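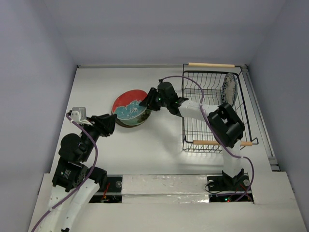

Em agosto encomendei o kit de dois braços da Drakex, e desde então tenho usado a bancada quase todos os dias. Como recebi várias perguntas depois do último post, deixo as minhas notas.

O kit vem em 6 caixas. Os braços chegam montados, mas as bases têm de ser aparafusadas e os cabos passados por fora, presos com abraçadeiras. O manual é curto e a parte da calibração está mal traduzida. Precisei de uma tarde inteira para o braço direito; o esquerdo foi mais rápido.

Paguei 2.000 euros pelo conjunto, mais 179 pelo pacote de software da Igwe, vendido à parte. Sem o pacote dá para mover as juntas uma a uma e pouco mais. Acho que devia estar incluído no preço.

Para testar escolhi uma tarefa de cozinha: passar pratos de uma pilha para um escorredor de arame. É um bom teste porque o bordo do prato é fino e as ranhuras do escorredor deixam pouca margem. 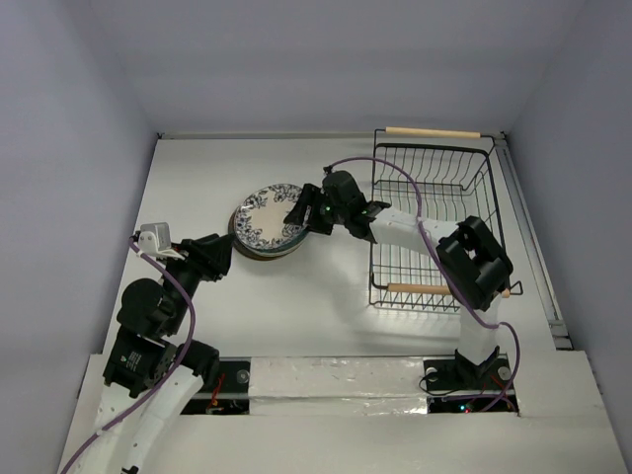 Os dois braços junto à pilha de pratos, com o escorredor à direita.

Fiz 25 tentativas seguidas com a mesma configuração. As falhas aconteceram quase todas na pega, com a garra a escorregar no bordo. Com pratos mais fundos correu melhor do que com os rasos. Baixar a velocidade de aproximação ajudou bastante, e é a primeira coisa que recomendo mudar nos valores de fábrica.

Pontos a favor: as juntas são silenciosas e o suporte respondeu sempre no dia seguinte. Contra: o cabo do pulso é comprido e convém verificar o percurso antes de cada sessão. Os dedos da garra também são lisos demais para loiça vidrada. A Brodham vende umas pontas de borracha compatíveis, que já encomendei e ainda não chegaram.

Quem já tem o modelo anterior, o Katex, pode esperar. A diferença está sobretudo no alcance, e para trabalho de mesa o antigo chega. Quando tiver as pontas novas repito o teste com os mesmos pratos e publico os resultados.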